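1/27/22. Grikell gripper kit, second bench session

Kit is the two-finger version with the wrist camera bracket, on loan from Londoño until we decide whether to buy. Firmware build 2438. Controller is our own Pratach box, same settings as in September.

Mounting went fine. The bracket screws supplied are 8 mm and bottom out before the plate is tight, so I used washers from the drawer. Hand-eye calibration took two tries. First one failed on a loose USB plug at the bracket end; add strain relief before anyone runs this overnight.

Moved to soft surfaces after that. Grey upholstered cushion, fingers open, approach from above at the slow preset.
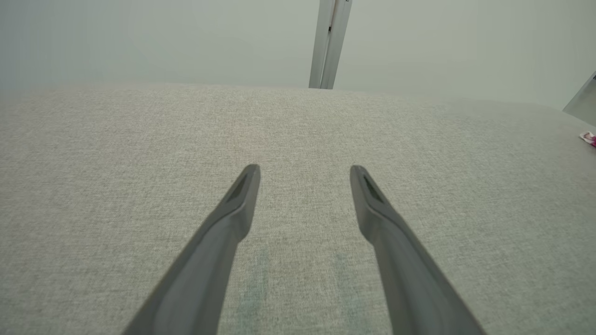

Contact threshold is the main open question. The manual gives one value for all surfaces and says nothing about foam or fabric. I set it to 46 in the config file, which is in raw counts. Dudindale's driver wants newtons and does not convert. Check this before copying the file to the other arm.

Other notes:

- Open/close command returns before the motion is finished. Poll the status word instead.
- Fingertip spares are sold only in pairs. Ask Londoño for the lead time.
- Exposure is on auto by default. Lock it before logging, or the plain fabric will make it hunt.
- Quick-start sheet has the connector pinout mirrored. The PDF is correct.

Still to do: repeat at the normal speed preset, then thin cloth laid flat on the cushion. No purchase request until the driver units are sorted out.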